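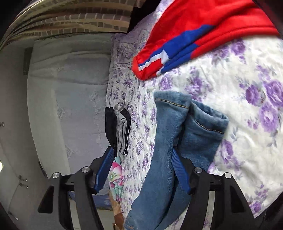 Ainhoa Llorente @ainhoafolds
Wed 12 September

ok so I promised a thread on how I get through the clean laundry without it living on the bed until Sunday. here goes, it's long, get a drink

1/ The whole load goes on the bed. All of it! I used to sort standing at the dryer with a basket on my hip and I'd always end up with a sleeve on the floor. The bed is the biggest flat thing in the house and I can't go to sleep until it's clear, so that's my deadline right there

2/ Jeans first. I know everybody says start with the small stuff but jeans are so bulky that once they're out of the way the pile looks half gone and I get a little boost from it

3/ How I fold them: zip up, one leg over the other, smooth the seat down (that pointy bit at the crotch gets tucked in flat), then hem to waistband, then in thirds. They stand up in the drawer by themselves if you do the thirds tight enough

4/ Frayed or ripped jeans get their own rule. I fold so the distressed part is on the inside, otherwise a toe or a hanger or somebody's ring catches a thread and suddenly your cute little tear is a window. Ask me about February. No, don't

5/ Also please stop cutting the loose threads right up at the fabric, leave a bit! My aunt in Hindlow did alterations for years and she about screamed when she saw me going at a pair with kitchen scissors

6/ Sports tops next. The slippery ones are the worst thing in the entire pile, they will not hold a fold for anything. I've given up and I roll them now. Lay it face down, arms in, fold it lengthwise, roll from the hem up to the collar. Done

7/ Red ones get washed with darks in my house, cold, inside out. I have had the pink pillowcase experience and I'm not having it again

8/ And no fabric softener on jerseys. My neighbor coaches in the Tonandale league and he says it makes them stink faster, and I rolled my eyes at him, and then I tried skipping it for a few weeks and ugh, he was right

9/ SOCKS. Ok. This is what people asked about

10/ I don't ball them. Balling stretches out the cuff on one sock of every pair and then you've got one that slides down into your shoe all day. I put them sole to sole, fold at the heel, and stand them up in a shoebox like little files

11/ For black socks that all look the same until you get them in daylight: go by the stripe. Some have a white edge, some don't, some have it higher up. I lay out every dark one in a row before I match anything. Takes two minutes and saves me walking into work with one ankle sock and one crew

12/ Singles go in a jar on top of the dresser. If they've been in there 8 weeks they become dust rags, no appeals

13/ Sheets: I keep the flowery ones on the bed for laundry day because dark stuff shows up great against them. My husband says they look like his grandmother's curtains. His grandmother had wonderful taste

14/ Somebody in the replies wants to know about ironing. I own an Ironau, got it as a wedding present, and it comes out for funerals and job interviews. For everything else I shake it hard when it's still warm and fold it right away

15/ My timing last week was 8 songs for a full load including putting it away. It would've been 6 but I stopped to look for the other gray sock (inside a pant leg, always check the pant legs)

16/ wow ok, 2,000 of you have saved this since lunch?? hi! I mostly post about soup

17/ Since a bunch of people asked, the shoebox is just a shoebox. You don't need the fancy drawer dividers. I had a set and they popped out every time I pulled the drawer

18/ Towels deserve their own thread, I have opinions on thirds versus halves and I'm going to need a whole evening for it. Going to go put these drawers back in now, night everybody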